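A day at Stedby, with my shoes off

Posted 2019-07-28

I have been to open days at a cheese plant, a water tower and a place that makes only the lids for things. Stedby had been on my list since February, when Stela Sandu sent me the flyer with "you will hate this, go" written across the top. Stedby is a repair and refurbishing workshop on the far side of the rail yard. People drop off household things that have stopped working or have simply become too disgusting to look at, and Stedby takes them apart, cleans them, puts them back together and sells them on. Twice a year they let the public in to watch. Admission is 4 dollars, and you get a sticker.

Getting in

The sign said doors at ten. The doors had their own view and opened at twenty past. In the lobby you hand over your shoes and get a numbered clothespin in return. I had a hole in my left sock and spent the first part of the tour standing like a flamingo.

Fereshteh Fallahi led our group. She has a quiet voice and a very large building, so those of us at the back heard mainly about the parking. What I caught was that the place takes in 500 items in a good month, and that the most common thing wrong with any of them is dust. People will live with a rattling fan for six summers and then throw it out over a wad of cat hair.

The intake shelves

First stop was intake, a long corridor of shelving where everything waits with a paper tag on it. The tags are written by whoever brought the thing in, and they are the best reading in the building. "Smells when asked to toast." "Fine but my husband says no." A Prondia bread machine had a tag that just said "Sorry."

You are not allowed to buy from intake. I asked twice. A man in our group asked about the same waffle iron and was also refused, after which we avoided each other.

The fan room

Fans get a room of their own, and July is when it earns its keep. Much of the work happens sitting on the floor, which is dark and shiny enough to make you nervous about crumbs. Fereshteh said benches were tried and the small screws rolled off them and were never seen again. On the floor, a screw has already fallen as far as it is going to.

The grille is where most of the trouble lives. Each one comes off the fan, gets brushed along the slots, goes into a tub of warm water and dish soap, and stands on a towel until it is dry all the way through. The domed middle collects a gray felt around its edge that you could knit with. Hold it by the rim, we were told, and tip it to the light, and whatever you missed will show up at once. I went home and tried it on my own fan and wish I hadn't.

I liked this room best. It had the calm of people shelling peas. A pair of gray trousers stretched out along the floor, socks pointing at the ceiling, a beige grille up in the air, a big round white tabletop off to one side - I have paid a lot more than 4 dollars for exhibitions with less going on. 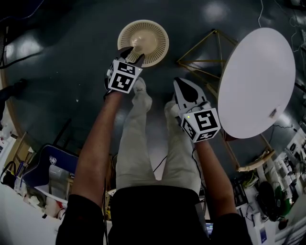 Lunch, such as it was

Lunch was in the yard. There was soup, and there was a line for the soup, and the line was the better of the two. They had laid out for 100 and got 150, a thing I know because it was announced three times over the loudspeaker in a tone that suggested we had done it on purpose. The bread was good. It came out of a Lyimo oven that had been through the workshop the year before, and it had a little card on it saying so.

The sale room

After lunch they let you loose among the finished goods. Prices are in pencil and so are open to discussion, although not by much. I looked hard at a Ratoteck desk lamp with a neck that stayed where you put it. The one I have at home nods off over my book every night before I do. Then I carried the lamp around for twenty minutes, put it down to look at a colander, and came back to find it under the arm of the waffle iron man.

I bought the colander. It has the right number of holes and cost less than the bus.

If you go

Wear decent socks. Bring cash, as the card reader was itself in for repair. Skip the video in the lobby and go straight to the fan room, then stay until somebody asks you to move along. The next open day is in February, when I assume the floor is colder, and Stela says she is coming with me this time to see about a kettle.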